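Flicker, ballasts and the cost of leaving tubes alone

By Vandana Negi
1999-08-03

I have been measuring the lighting at work again. The complaint was the usual one: sore eyes by mid-afternoon, worse on the north side, blamed on monitors. Monitors do contribute, but the fittings on the north side still run on magnetic ballasts, and a tube on a magnetic ballast varies in output at twice the mains frequency. Here that means 100 times a second. Most people can't see it directly, though they may see it in a spinning fan.

My method was crude. A photodiode, a resistor and a borrowed oscilloscope, held at desk height under each fitting in turn. I logged 69 fittings over two evenings, with the blinds down. The old magnetic ones showed a deep ripple on every trace. The electronic ones, fitted in May by Marnow, showed almost none at 100 Hz. Of the old fittings, 25 also had a 50 Hz component, where one half-cycle is stronger than the other. That is normally a worn electrode at one end of the tube. Changing the tube cures it, and a tube is cheap.

Colour is a separate matter. The replacements are rated at 4000 K and the originals are warmer, so the two halves of the floor do not match. I don't mind this. Others do, and have said so at length.

The level itself was lower than I expected. The worst desk read 297 lux with the tubes warmed up, and a good part of the shortfall was dirt on the diffusers. I washed one in warm water and detergent, let it drip dry and measured again. The improvement was obvious without the meter.

White walls help a good deal in a large room.

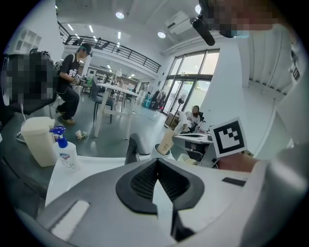
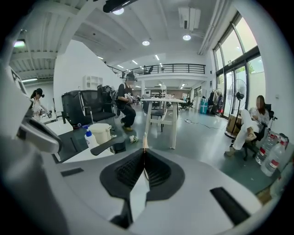

The remaining question is whether to convert the old fittings or replace them whole. Conversion means a new ballast and some rewiring, and the lampholders on ours are brittle enough that I would want to change those too. Nasution quoted for both and the gap was small. My preference is replacement, starting with the fittings that have the 50 Hz fault. Traces to follow when I find the scanner lead.

Comments

Fiona Cruickshank: Did you let the tubes warm up before taking the ripple readings as well? Ours at Festgate changed noticeably over the first ten minutes.

Vandana Negi: Yes, half an hour for everything.

hw: Check the starters before you condemn the tubes.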